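Home Guides Visits Support
3 min read

Section 6. Running the carafe demo on an open day

Read this before you promise visitors anything. The Filow sales sheet calls the demo "hands-free." Mahsa Mousavi ran it at Drenholm in March and stepped in more often than the sheet would like.

1. Set the carafe on the table with the handle turned to the operator's left.
2. Leave it empty. Coffee can wait.
3. Bring the fingers in at the collar, from both sides.
4. Close slowly and stop. Wait for the operator's OK before lifting.
5. Keep visitors behind the tape for the full 60 seconds.

Note – if the grip slips, open up and start again at step 3. Don't nudge the carafe by hand and call it a success.

Caution: never reach between the fingers, even when the screen says "idle." We don't trust that screen.

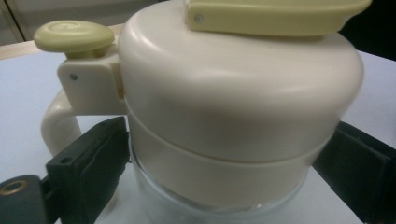
Can we tell visitors the robot will serve drinks by itself?
Tell them it can pick up a carafe that a person has set out for it. Pouring is not part of this demo, and we have seen no proof that it's ready.

Contact Filow Support – Copyright Filow – Back to top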